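Two arms, one object: how many demos before training?
Forum: Learning from demonstration

gavero_k
Hello all. I record demonstrations for a two-arm task, where both grippers work on one small cylinder. I have 800 episodes now. Kenneth Cruickshank from our group says I should stop and train. I am not sure he is right. What do you think?

namell
Train today. With 12 bad episodes inside you will not notice anything, but with a bad camera setup you will, and only training shows it.

clarkura
I disagree with namell. We had 8 episodes where the operator paused in the middle, and the policy learned to pause too. Please watch them first. Also, do you move things on the table between episodes?

gavero_k
Yes, I change the small things, but the table stays the same. The fixed view first, then the wrist view:

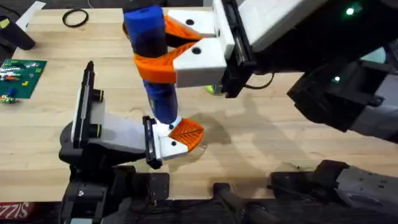
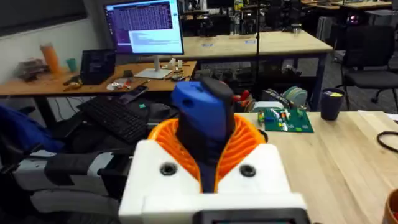 My worry is the second arm. When I teleoperate both, my left hand is always later than my right one, and I cannot correct this habit.

namell
Then let 3 people record. Different habits will mix.

clarkura
Or they will mix badly. I would keep one operator and cut the slow parts.

gavero_k
I will train on one half tonight and write here the result.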